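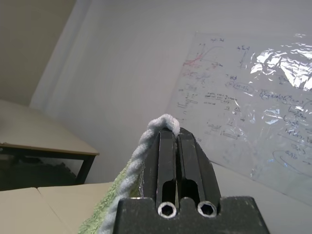 Celloma_Linens wrote:
Our department would advise against folding terry in quarters. The hems meet on one side, the stack leans, and the shelf at Jendanwood is too narrow to forgive it. A fold in thirds, hem turned inward, is the method we have taught new staff.

Reply from Jendanwood_Supply
Posted Mar 2, 2023

Thank you for the prompt response. The thirds method was reviewed in August and is suitable for bath sizes. We do not consider it suitable for the small green towels, which become too thick in the middle. Our written procedure asks staff to lay the towel flat, bring the corners together, and smooth from the center outward before the second fold. Blue cloths are folded first and set to one side so that the colors do not mix.
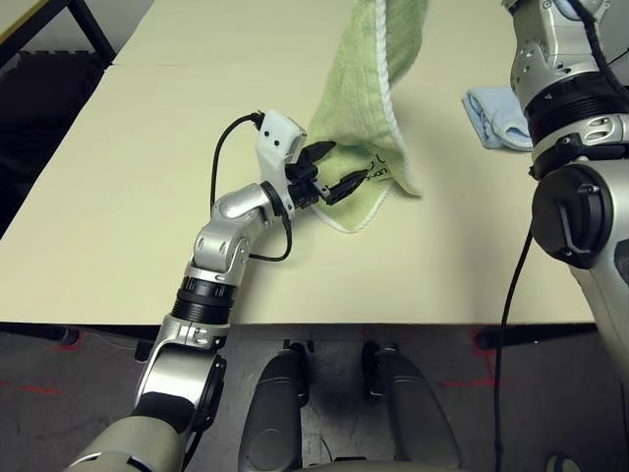
Light green towel with white hem, one corner raised. Folded light blue cloth at right.

Reply from Huvix_Housekeeping

We respectfully disagree with both positions. A corner lift is acceptable for opening out a towel, but a towel carried by one corner will stretch along the diagonal over time. Staff should hold the hem at two points. We handled 1,718 pieces last season and the misshapen ones were set aside for cleaning use.

Reply from Jendanwood_Supply

The concern about stretching is noted. Our towels are light, and the lift lasts only as long as it takes to free the hem. We would be more concerned about deep pile, where a bunched piece holds its creases and must be shaken out before folding. Ribbed sections are best folded along the ribs – across them, the edge springs open.
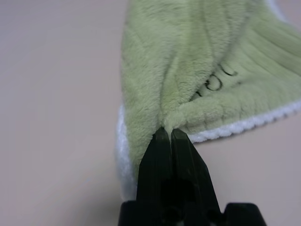 Re: Shelf height and stack size

Reply from Celloma_Linens

On the separate matter of stacks, we limit green towels to eight per pile. The Huvix guide permits 13, which we find excessive for an open shelf.

Reply from Huvix_Housekeeping

The guide assumes a closed cabinet. For open shelving, we have no objection to eight. We maintain our view on corners.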